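We signed up for the Spanos monthly plan in July, and a few people have asked whether it's worth the money, so I'm writing down what we've found so far. I paid the normal price and have had nothing free.

For anyone who hasn't read the earlier posts, I look after the tool loan counter at a small training workshop in Falbridge. Tools go out in boxes in the morning and come back in the afternoon in whatever state people leave them. Somebody then has to sort them, put them back and close the boxes up. I wanted to know if a pair of arms could take over part of that job.

Spanos is a service more than a product. You don't buy the arms. They come fitted to a rail with the cabling done, and you pay 552 a month, which covers the software, remote help and replacement of worn fingers. There was a one-off charge of 2173 for delivery and setting up. I also looked at a kit from Sivska, which is cheaper over two years, but you build it yourself and the help is a forum. I've built enough flat-pack furniture to know my limits.

Setting up took most of a day. The fitter, Stelios Margaritis, was patient with my questions and left a printed sheet with the restart steps on it, and I've used that sheet more than the manual. The manual runs to 214 pages and is poorly indexed. If you want to know what a fault light means, search the PDF and don't bother with the contents page.

You teach it a job by guiding it through the job again and again. They recommend at least 80 good runs for each task before you let it try alone, and I'd say that is the bare minimum. My first attempt was sloppy. I kept putting the box down in the same spot, so it only learned that spot. I went back, moved things about between runs and started again, and the second lot went much better.

Picking up a screwdriver by the handle is the thing it does best. It copes with different handle colours, which I had worried about. Boxes are harder. Clear lids catch the light and it will sometimes close its fingers a little short of where it should. Spanos support told me to turn down the lamp over the table, and that did help. Carrying handles that lie flat in the lid are still a weak point, and I've asked for more advice on those.

The other complaint is noise. It isn't loud, but there is a whine when both arms move together and you do notice it in a small room. The software also logs you out after lunch for no reason I can find.

On the good side, the help line answers quickly and you get a person who knows the kit. The wrist camera view is better than I expected and I use it all the time to check where the fingers are. Billing has been correct every month. You can cancel with a month's notice after the first three.

A friend at the Skurnville workshop is on the same plan and uses it for putting out parts trays. She is happier with it than I am, but her trays are open and all one size.

I'm keeping it until the end of the year. If the lid handles are sorted by then I'll probably renew, and if they aren't I'll ask for a lower rate.
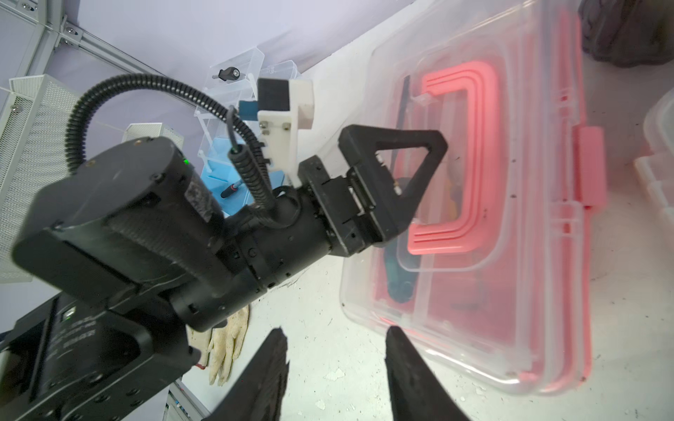
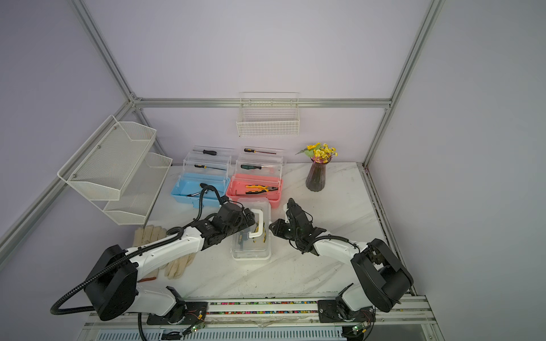

Box work at the table, from the wrist camera first and then with both arms in view.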